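Tirnunwood name squad for regional final

Tirnunwood Athletic have named the squad for their first regional final in 10 years, with captain Annick Beaulieu back in the side after a knee injury.

Beaulieu missed most of the autumn and last played in October. She trained with the full group this week and is expected to start in midfield against Moynihan Rovers.

"The knee feels fine," she said. "We have played well without me, so I had to earn my place back like anyone else."
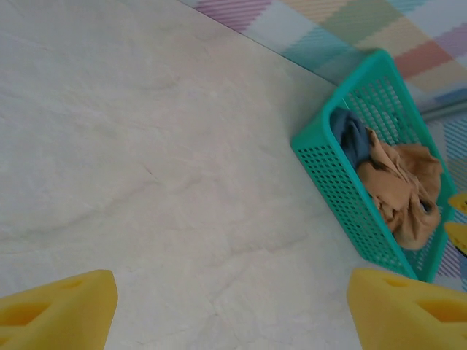
Moynihan unbeaten at home

Moynihan have not lost at the Roment Ground all season and beat Tirnunwood 2–0 there in the league. They will be without their first-choice goalkeeper, who was sent off in the semi-final.

The final is also being played at the Roment Ground – a choice made before either side had qualified. Tirnunwood asked for a neutral venue, but the league turned the request down.

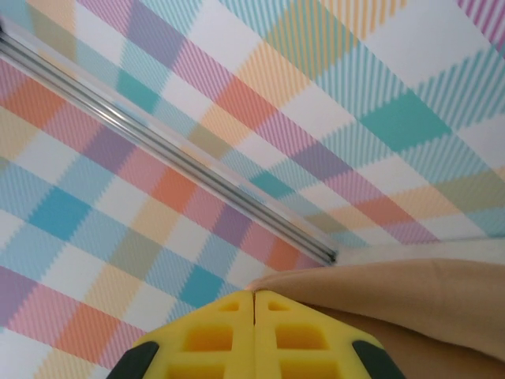

A plaid pattern in pastel colours.

A crowd of 2,955 watched Tirnunwood win their semi-final on penalties, and the club has been given 162 seats in the main stand for the final. Away supporters without a seat can stand at the Skidato Road end, where tickets are sold at the gate.
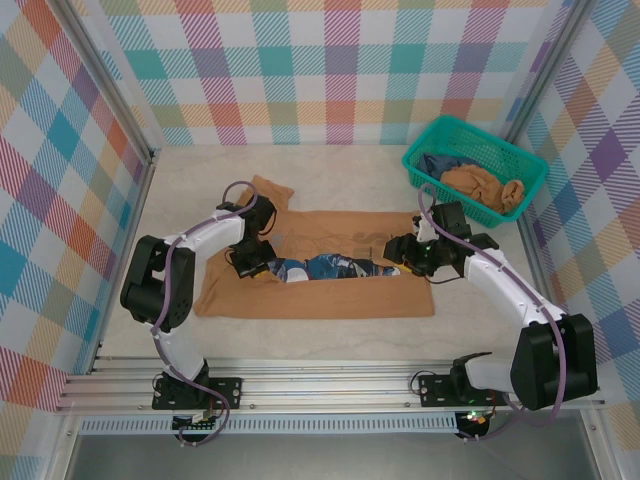 Two coaches will take supporters from the clubhouse, with 40 places on each. Both leave at noon and return an hour after the final whistle – or later if the match goes to extra time.

Kick-off is at 3pm. The winners go through to the national rounds in the spring.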